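ROB 204: Introduction to Robot Manipulation
Course handout, Unit 2
Showing a Robot a Task: Hand Guiding and Remote Control
Instructor: Recep Tatlı
Issued February 16, 2024

Purpose of this unit

Students will learn two methods of recording a demonstration and will use both in the laboratory before the March review. The unit assumes that the reading on joint angles and tool position has been completed.

Terms

A demonstration is one complete performance of a task, recorded from the start position to the release of the object. A set of demonstrations is called a session. The person who performs the task is called the operator, whichever method is used.

Hand guiding

In hand guiding, the arm is placed in its free mode and the operator moves it directly. The arm records its own joint angles as it is moved. Operators should hold the arm above the wrist and keep their fingers away from the linkages. The method is quick to learn and gives the operator a direct sense of contact with the object. Its chief weakness is that the operator's hands and forearms may enter the camera view. A model trained on such recordings may come to depend on something that will be absent when the robot works alone.

Remote control

In remote control, the operator moves a separate input device and the arm follows. The laboratory uses the Zoltano hand controller with the Skandgate recording software. The operator's body stays out of the work area, and the recorded commands are of the same kind that the trained model will later produce. Most students find depth difficult to judge at first. Slow approaches are required during the first session, and the arm must be stopped before any object on the table is moved by hand.

The wrist view

Both methods record video from a small camera at the wrist. This view travels with the gripper, so the fingers keep nearly the same place in the image while the room behind them shifts. Students should review the wrist view before each session and note what lies beyond the table. Shelves, bottles and boxes in the background become part of the recording along with the task itself.
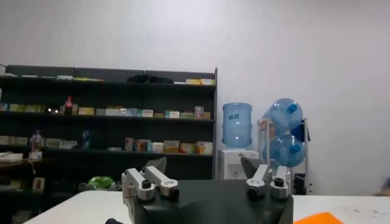 Figure 1. Wrist camera view with the gripper open. Shelving and a water dispenser are visible behind the table.

Session records

Each group will record 23 demonstrations by each method. Failed attempts are to be kept and marked as failed. The session log must state the operator, the method, the start position and any change made to the table between recordings. Files are stored in the Stullness folder under the group name.

Assignment

Submit a two-page comparison of the methods, with one wrist view from each. Discuss where the paths differ and which set would be easier to learn from. Background reading is the chapter by Lo in the course packet. Questions may be directed to the instructor at extension 3704.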